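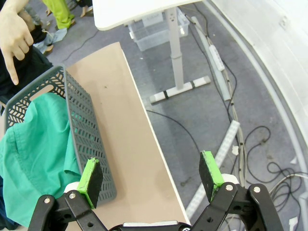 2.2 Screening and Grading

Adults attending the Liapis clinic for routine eye exams were invited to take part. Of 1,573 people invited, 1,000 agreed and had photographs of both eyes on file by the end of August. People with earlier retinal surgery were left out, as were those whose lens was too cloudy for grading.

Each set of photographs was read by 2 graders at the Ludberg reading center, who did not see the clinic notes or each other's scores. Disagreements went to a senior grader (Honeylyn Calimlim), whose score was final. To check grading over time, 100 sets were returned to the same graders under new study numbers.

Figure 1. Route of participants through the study, from invitation to final grade. Eyes were graded separately, and the worse eye was used in the main analysis.

Visual acuity was tested with the patient's usual glasses. Pupils were widened after acuity testing and before photography. Scores were entered in Trikeo and checked against the paper forms.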